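Reading time: 7 min

4.2 Viewpoint and grasp selection in tabletop clearing

The second set of trials examined whether a policy trained on views from a fixed overhead camera and a wrist camera together would choose its targets differently from one trained on the overhead view alone. Both policies were trained on the same 339 demonstrations, recorded at the Amesham laboratory by two operators. Each demonstration began with dishes and toy fruit placed on a white table within reach of a single arm. Placement followed a printed list of layouts, but operators were allowed to turn or shift any item by hand before recording began. Dishes could therefore touch one another, and a mug could start on its side.

Figure 4 gives the two views used as input. In the overhead view (a), the gripper is above the colander, with the mug lying against it. The wrist view (b) covers a smaller part of the table, and the gripper fingers take up much of its lower half.
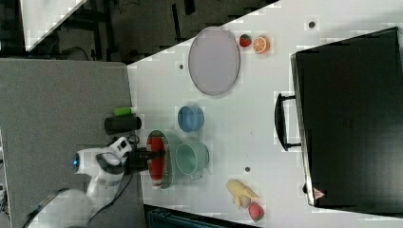

Leonidas Karras objected at the internal review that an overhead view alone would be enough for any layout in which the items do not hide one another, and asked that such layouts be reported separately. We have followed this request. Of the 194 test layouts, 100 were judged free of overlap before any trial was run, and the judgment was not changed afterward.

On the layouts free of overlap, the two policies selected the same first target in most trials, and their grasp success did not differ by more than the variation between repeated runs. On the remaining layouts, the policy with both views was less likely to close the gripper on two items at once. The difference was largest for small fruit lying side by side. It was smallest for plates, which both policies handled poorly. Figure 4(b) shows a banana and a strawberry in contact between the open fingers, nearer to the right one. 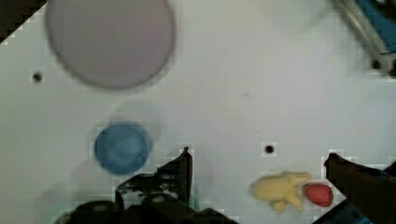
Vusumuzi Sibiya asked whether the gain came from the position of the wrist camera or simply from having a second image of any kind. To address this point, we trained a third policy in August, replacing the wrist view with a second fixed view from the side of the table. It was tested on 30 of the overlapping layouts and performed closer to the overhead policy than to the one with the wrist camera. The sample is small, and we do not claim that the question is settled.

Figure 4. Input views: (a) overhead; (b) wrist.

Contact: Trastix Manipulation Group, Amesham
© Trastix. All rights reserved.
Back to top

Related items
Rallis: a layout generator for tabletop trials
Grasping thin dishes: notes from the Zalcombe workshop
Operator differences in recorded demonstrations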